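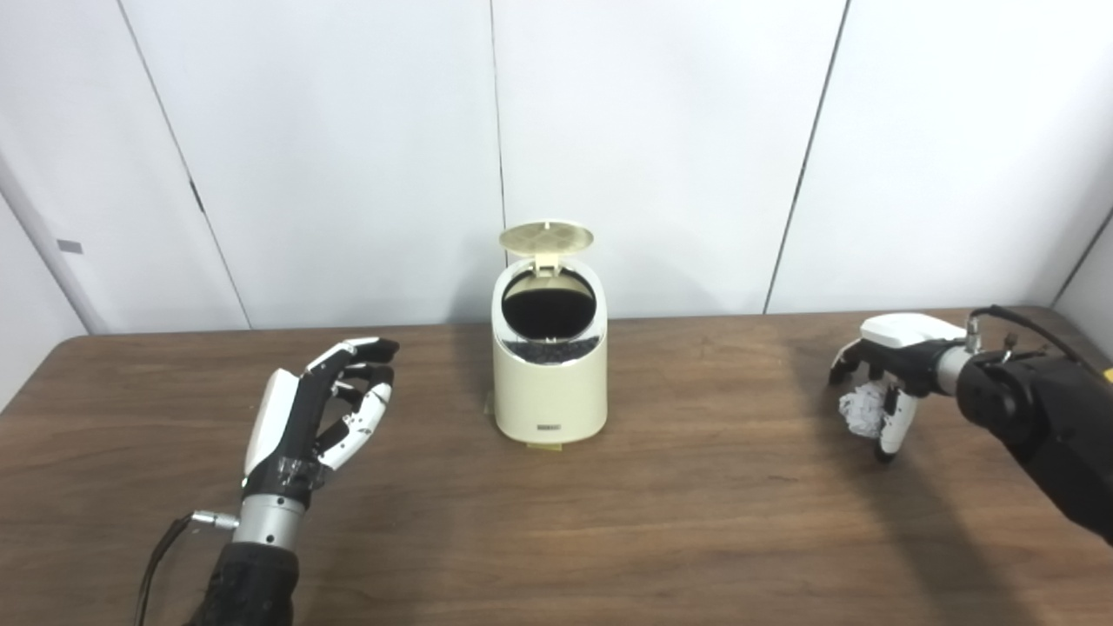 The great countertop compost promise

Somewhere in the past few years the kitchen caddy stopped being a bucket and became a purchase. It has a colour range now. It has a filter you must replace, a liner you must buy, and a page of copy explaining that it will change the way you think about leftovers. I have thought about leftovers a good deal since I bought my first one, and mostly what I think is that they smell.

The pitch is easy to like. Food that goes into the general rubbish ends up buried or burned, and food that goes into its own bin might become soil, or gas for somebody's boiler. I don't quarrel with any of that. My quarrel is with the stretch between the chopping board and the good outcome, which the people selling these things tend to skip. They show you the pear core and then they show you the tomato plant.

Take Vislow, where I live. The council brought in food waste collections in June, with a leaflet, a small caddy and a larger lockable box for the pavement. The leaflet said collections would be weekly. On my street they were weekly for 4 weeks and then became a matter of luck. When I rang to ask what happens to the contents, I was passed between 2 departments and told that it goes "to be treated". Treated where, and into what? The second department said it would email. I am still hoping.

It may well be that everything is going exactly where it should. Most of the people who work in waste seem to me to be trying hard with old lorries and short budgets. But a household is being asked to do a slightly unpleasant job every day, and it isn't unreasonable to want to know the job counts for something.

The private sector has been quick to move into the gap. Ikano, a subscription service that operates in my part of the county, will take your scraps away in a sealed tub and bring you back a bag of compost in spring. It costs £20 a month. I tried it through the autumn. The tub was solid, the driver was punctual, and the website told me after each pick-up how much carbon I had "saved", to two decimal places. I asked how the figure was worked out and was sent a link to the page I had been reading when I asked.
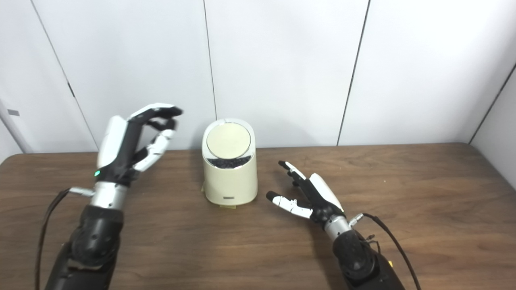 Lidded or open, the kitchen bin now comes with big claims attached.

Then there are the machines. The Figueroa is the one I have seen most often in other people's kitchens, a plug-in tub that grinds and heats scraps overnight until they come out as dry brown crumbs. Its makers call the crumbs "living soil". They are dried food. Put them on a flower bed in wet weather and they swell up and go mouldy, as dried food will. A friend lent me hers for a fortnight and I will say this for it: there was no smell, and the bin bag was a good deal lighter. Whether that is worth running a heater for hours every night is a question the instruction book does not raise.

Liners deserve a grumble of their own. The Handonel bags I was using are sold as compostable, and so they are, given the heat of a proper industrial plant. In the heap at the end of my garden they are merely green. I dug one out at Christmas and could still read the word "compostable" on the side. Plenty of plants strip all the bags out at the start anyway, whatever they are made of, because the sorting line can't tell one from another. Newspaper does the same job and you have already paid for it.

What bothers me about all this is how the effort has been handed out. The council buys 1,000 caddies and puts out a press release. The supermarket keeps selling potatoes in a sack too big for one person to finish. The household at the end of the chain gets the fruit flies, along with a cheerful sticker about doing its bit. Every scheme I looked at measures how much food waste it collects and counts a bigger number as a success. A bigger number might also mean people are throwing away more dinner.

The dull advice holds up better. Buy less at a time. Keep the bread in the freezer and take out slices. Look in the fridge before you go to the shop, and eat the thing at the back first. None of it needs a subscription and there isn't much in it for anyone with a product to launch, so you will not see it on the side of a bus.

I have kept a caddy, for the record. It is the plain one from the council, lined with old newspaper, and it lives by the back door where I don't have to look at it. Most of what goes in is tea leaves and onion skins. The rest goes on the heap, which has taken more than a year to produce enough compost for one tub of chives. The Ikano subscription ran out and I let it go. They have since written to offer me the first month at half price if I come back, and to ask how likely I am to recommend them to a neighbour.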